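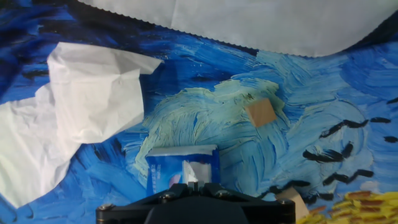 23 de febrero de 2024
Abierto por Jericho Baluyot

¿Recoger una mesa ya es cosa de máquinas?

jericho_b
Abro hilo porque en el taller de Ulville llevamos una semana discutiendo lo mismo. Yo digo que ordenar una mesa con cuatro cosas encima ya se puede dejar a un brazo. Un taco de madera, un paquete de pañuelos, algún papel. No es montar un motor.

navarro40
El taco sí. Lo otro, ni de broma. La madera no cambia de forma cuando la agarras. Un pañuelo arrugado está distinto cada vez que lo tocas.

kdagdag
De acuerdo con navarro40 en lo blando, pero el paquete lo veo factible. Se coge por el plástico y listo. El problema es si asoma un pañuelo por arriba, como en la foto: si cierras los dedos ahí, te llevas el pañuelo y dejas el paquete.

pomelard
Yo me preocuparía más por el fondo. Un estampado de pinceladas azules y verdes, con una mancha amarilla, tiene bordes por todas partes. En noviembre probé con un mantel de flores y el programa intentó coger una flor 3 veces. Puse una tela gris y se acabó.

jericho_b
Claro, pero en una casa no vas a cambiar el mantel para que la máquina trabaje a gusto.

pomelard
Pues entonces no está lista para una casa. Para un banco de taller con superficie lisa, sí.

stinero
Discrepo. He dejado el mío hasta 40 minutos seguidos clasificando piezas sueltas y no tuve que intervenir. Que sea lento me da igual – yo estoy haciendo otra cosa.

navarro40
Piezas rígidas, supongo.

stinero
Rígidas, sí. Con papel no lo he intentado.

kdagdag
El papel grande tiene otra pega, que pesa poco y se curva. Con dos dedos estrechos lo pellizcas de una esquina y el resto barre lo que haya al lado. Yo lo dejaría para el final, con los tacos ya retirados.

jericho_b
Eso me sirve. El lunes pruebo en ese orden: tacos, paquete, pañuelo arrugado y la hoja al final. Sin cambiar el fondo, lo siento por pomelard.

pomelard
Apunta los fallos también, no solo los aciertos.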